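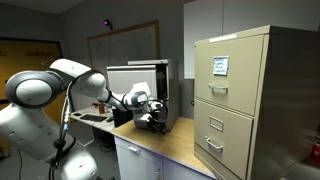

Arm at the desk, gripper down on the dark gray box. Filing cabinet for scale.

To: manip-bench list
Subject: Re: [manip-bench] Does the pause trick survive outside your lab?

On Monday the Plosico group wrote:

> We read your note on the "settle and recheck" step with interest and a
> certain amount of suspicion. As we understand it, the policy stops just
> before closing the fingers, throws away its plan, takes a new look and
> plans the last bit again. You report that this helps a lot. We tried it
> on our own arm and it helped a little, in the way that a nap helps.
>
> Three things we would like to know:
>
> How long is the pause? The note says "short."
> Was the baseline given the same amount of training data?
> Has anyone tried it on a desk that has things on it?
>
> We ask the last one because every result we have seen so far comes from
> a bare table with one cube, and our users do not own any cubes.

Fair questions, and the nap remark has been pinned up over here.

Taking them in the order you asked. The pause is 700 milliseconds. We wrote "short" in the note because at that point it was a setting in a config file that three of us had each changed without telling the others, and "short" was the only value we could all sign. It is now fixed and checked in. If you used something under half that, I would expect pretty much what you saw. Our arm is still ringing a little when it gets to the grasp pose, and if you take the new look while it rings you get a fresh estimate that is every bit as wrong as the old one, plus the confidence of having checked.

Same data, yes. Both policies were trained on the same set of demonstrations, more than 700 of them, collected by hand through the Stillo interface. The only difference is what happens at the end of the approach. I know the draft reads as if we had trained the new one longer. That is a leftover sentence from an older version of the experiment, and it will be gone from the next draft, along with a figure whose axes were swapped.

As for the desk: the photo up top is the setup we use now. Ordinary wooden desktop, a gray cabinet right behind the grasp point, a small black box off to one side, a keyboard farther back. The target has a black strap or cord curving around its side, and I recommend this to anyone who feels their success rate is too high. The planner thinks of the object as a box. The strap has not been told.

Results on that desk, 25 trials per policy, same start poses for both:

Baseline: 11 clean grasps
Settle and recheck: 19 clean grasps

"Clean" means the fingers closed on the body of the object and it was still held after the lift. If the arm picked it up by the strap, we scored that as a failure, over the loud objections of whoever was running the arm that day. Counting strap grasps, the gap shrinks to 16 against 20, so you can choose the headline you like. We chose ours.

Now the part I would bury if this were a paper. Of the 6 failures with the new step, 3 were cases where the first plan was fine and the recheck talked the arm out of it. It stopped, looked again, changed its mind and closed on the wrong spot. We have a patch that keeps the old plan unless the new estimate moves by more than a set distance. It fixed two of the three in replay. I would not read much into replay.

The Kubiak people reported a bigger gain, but they recheck twice, and their cycle time shows it. We tried two pauses for an afternoon. Grasps got slightly better and watching them became unbearable.

What I would like from your side, if you have the arm time: rerun yours with the full 700 ms and log joint velocity at the moment of the second look. If it is close to zero and the gain is still nap-sized, then the effect has more to do with our arm than with the method, and I would sooner hear that from you than from a reviewer.

The config and trial logs are in the Potonden folder under desk_runs. Ignore the subfolder called final. The one you want is final_b.

Videos are still uploading. File 32 has the most stubborn strap grasp, if you only have time for one.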